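**Visiting a robot demonstration with teenagers: what should we ask, and is it worth the trip?**

Posted by Līga Eglītis

Hello everybody. In September I will take a group from our evening repair club to the open day at Zudance, the hall where Grīnberga has her robot arms. The theme this year is taking apart and servicing desktop computers with a robot. We have places for 30 visitors in one slot and the slot is short, so I would like to prepare the young people well. Most of them have opened a computer before, but they never stood near a robot arm.

I have two doubts. First, can one learn something from looking, if it is not permitted to touch? Second, which questions should they ask, so that the staff do not only repeat the leaflet? I have received these pictures from the organisers and I show them so that you know what kind of work I mean.
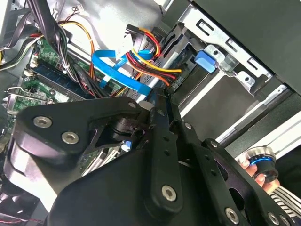 Colleen Ross was at the spring event and found the talk too long and the work too short, so she would ask first how many minutes are for watching. She also thinks that teenagers lose patience with slow arms and should be told this before.

I did not know that, thank you. I will write to Zudance and ask for the timetable. If somebody else was there, please tell me more.

---

**marten_k**

Go, it's free. Bring a sandwich, the canteen shuts at 3.

---

**Iser workshop**

We went last year with two classes, and I try to answer both doubts.

One can learn very much from looking, but only if you know what is difficult. For a person, a processor is an easy part: open the lever, take it by the edges, put it in with the correct corner. For a robot all of this must be arranged. The part needs a fixed place to lie in, so that the arm finds it again. Please tell your group to look at the fixtures beside the machine also, because there is a lot of thinking in them. Our pupils looked only at the arm and missed this completely until the second round.

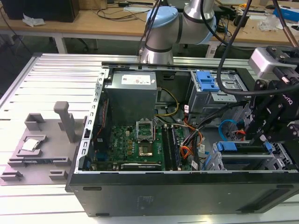

*Open tower on the rails, with the processor in its pocket on the grey plate at the left.*

Questions which gave us good answers:

- What happens if the part is turned a few degrees wrong?
- How does the arm know that it pushes too strongly?
- Which step do you still do by hand, and why?
- How long did you need to prepare this one task?

The third question was the best one. The man at our table spoke very openly that cables are a big problem. They are soft, they are in a different position in every computer, and they hide the part which you want. He told us that they tried one task 500 times before they showed it to visitors, and he was not ashamed of the failures.

A question which gave us nothing: "Will robots take our jobs?" Everybody asks it and the answer is always polite.

For preparation, I would open an old tower in the club one evening before. Let each person find the socket, the memory slots and the drive cage, and let them try to take out a drive with one hand in a thick glove. After this they look at a gripper with more respect.

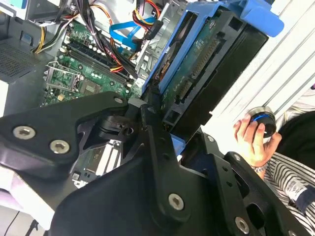
Do the visitors need to book the Cluvudix corner separately? It is part of the same ticket, but you must write your name on the list at the entrance when you arrive.

One more thing: the hall is loud, and at the back it is difficult to hear the speaker. Divide your group into 3 small ones if they allow it. We asked for this by e-mail one week before and it was no problem.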